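Speaker notes: "The arm that thought it was somewhere else"
Ylva Nyberg, 22 April 2020
(25 min plus questions, remote version, so no walking around)

Slide 1. Hi everyone. Quick sound check, then go. I work on the Hovland simulator, mostly the bathroom and kitchen rooms, and I want to tell you about a bug that cost us most of February and one very nice wrist cover. I'll keep the math light. If you want the math, ask me at the end and I'll happily bore you.

Slide 2. What we do, fast. Verketti is our mobile manipulator: wheels, a long arm, a wrist that turns. We train it in simulated rooms and then run the same code on the real one in the Gomel lab. (People always ask about the name. The lab is named for the meeting room it replaced. Moving on.) The thing you need to remember for later is the markers. There are square black-and-white tags on the robot's own body, and the robot looks at them to check where its arm really is compared to where the joints say it is.

Slide 3. The fault. On the real robot we asked for a simple move, bring the wrist back in over the base and park it. It did that perfectly all morning. Then after lunch it brought the wrist in, kept going, and leaned on its own wheel. Slowly! It was a slow move, thank goodness. But it leaned, and it went on leaning until the motor current limit tripped. Cracked cover, scraped tire, three people all reaching for the same stop button.

(Pause here. Let them look at the photo of the cover. Somebody will ask if anyone was hurt. No. Everyone was behind the line.)

Slide 4. What we blamed first. The wrist encoder. Swapped it, two days, same thing happened again. Then we blamed the cable. Then, and I'm not proud of this one, we blamed the floor. I spent a whole afternoon with a level.

Slide 5. So then I did what I should have done on day one and tried to get the simulator to fail the same way. I put the robot in the bathroom room, the one with the hexagon wall tile and the door standing partly open, and ran the parking move over and over with the light and the start pose changed a little each time.
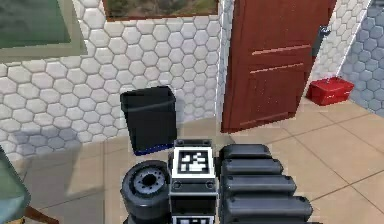

I ran 2906 of those. In nearly 1000 of them the position estimate jumped at some point during the move, and in every one of those the jump came when one marker was in full view and a second one was only partly in view. Say that twice, it's the whole talk.

Slide 6. Why that matters. Our detector was supposed to throw away any tag it couldn't see all of. It mostly did. But there was a fallback, added long ago for dim rooms, that tried to guess the missing corners of a tag from whatever edges it could find. With a strip of squares along the top and nothing underneath, it would sometimes come up with a tag that looked fine on paper and was in completely the wrong spot. The robot then averaged the good tag with the bad one and decided its arm was higher than it was. So it corrected downward. Into the wheel.

Slide 7. Log from the real robot. The line I want is 3277, highlighted. Two tags, both marked "confident." One of them is a lie. Note the time stamp too: the afternoon sun had come around and the dim-room setting was still switched on from the morning, when the blinds were down. That's your "after lunch" mystery. I was so annoyed.

Slide 8. What we changed.
The fallback is gone. If a tag isn't fully in view, it doesn't vote.
If two tags disagree, the arm stops where it is and asks for a person.
The parking move now checks motor current the whole way in, with a much lower limit than before.
The simulator has a self-contact test, and it runs every night.

Slide 9. After the fix I ran 1340 parking moves in the same room and got no jumps. I would love to stop there and take a bow, but it's one room and one kind of move. The Fadovport team has a different wrist on theirs, and their tags sit closer together, so please don't copy our limits over and call it done. Run your own.

Slide 10. Things I'd do differently. Reproduce it in sim before buying parts. Log which fallback fired, every time, even if the log gets ugly. And keep a hand near the stop on "boring" moves, since we had all stopped watching that one.

Questions. Likely ones: why average at all (history, I'm sorry), can I have the test scenes (yes, email me), and how much was the cover (ask my boss). If there's time left, play the slow video of the lean, with the sound off.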